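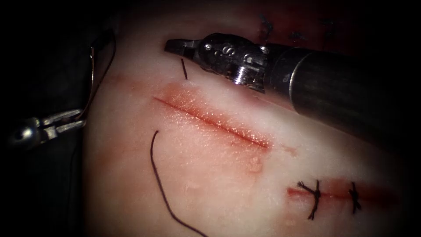

Fluvley Suturing Robotics Club

We are a student club at Flultbridge College, and we work on one problem: getting a pair of robot arms to close a cut with needle and thread. The club has 23 members this year. Most are studying engineering or computing, a few are on the nursing and veterinary courses, and one or two came along with a friend and stayed.

The club takes its name from the Fluvley building, where we have a bench on the ground floor. We share the room with the metalwork class, so it can be noisy until the early evening.

What we do

All our work is done on synthetic practice pads. A pad has cuts in it that open and close a little like skin, and the edges are coloured red so that they show up on camera. Nothing we do is used on people or animals, and none of it is meant to be. We are learning how to control two arms that have to share a small space and a single piece of thread.

The needle gets most of the attention from visitors, but the thread takes up more of our time. A needle keeps its shape. Thread bends, catches on a jaw, slides under an instrument or falls across the place where the next stitch should go. One arm often has to hold a strand out of the way while the other does the next step, and deciding which arm does what is a large part of the programming.

Members start by driving the arms by hand from the console. Everyone ties knots this way for at least half a term before they write any control code. It is slow and some people find it dull, but you do get a feel for how little force the pad will take before a stitch pulls through. After that you join one of the small groups: knot tying, needle handling, vision, or the data group, who look after the recordings. 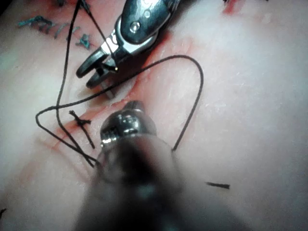 Someone wrote to us in June to ask why a club would bother with knots at all, as surgeons can use staples, clips and glue, and a knot seemed to them a very hard place to begin. It is a fair point and we have had the argument among ourselves. Our answer is that knots are hard in a useful way. Tying one needs both arms, a good view of the thread and some sense of tension, and when it goes wrong you can normally see where. The same person also asked if we would publish our failed attempts along with the good ones. We now do.

Our recordings

The data group keeps every attempt, whether a person or a program was in charge. At the last count there were 1,891 in the archive, which we call Dustedow after the old server it used to live on. Each entry has the camera views, the arm positions and a short note from whoever was at the console. The notes vary a lot. Some run to a page and some just say "dropped it".

We use more than one camera. A fixed view shows the whole pad and both instruments, and cameras on the arms give a close view of the tips. The close views are often partly blocked by an instrument, so the vision group spends much of its time working out where the thread goes when a length of it is hidden.

The Zalewska Cup

Once a year we enter the Zalewska Cup, a small contest for college teams. Each team gets an unmarked pad, a fixed amount of thread and one hour. Stitches are scored out of 100 for spacing, tension and the state of the pad afterwards. We came fourth last time. Our spacing was good, but two knots came loose when the judges pulled on them, and that cost us a place.

For the next one we are working on the second throw of the knot, where our program tends to let the tail slip - it works well on some days and badly on others, and we haven't yet found out why.
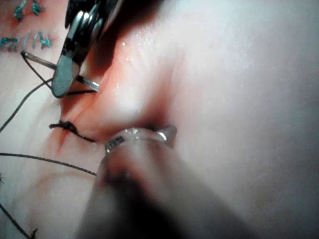

Joining the club

You don't need any experience with robots. If you can already program, that will help, but several of our best operators had never written a line of code when they arrived. Steady hands matter less than you might think, as the console scales down your movements.

We meet twice a week in term time. Come to the Fluvley building, ground floor, and ring the bell by the side door. Membership is free for students of the college. Please tie back long hair and leave drinks on the shelf outside the room.

Page last updated Sun 24 November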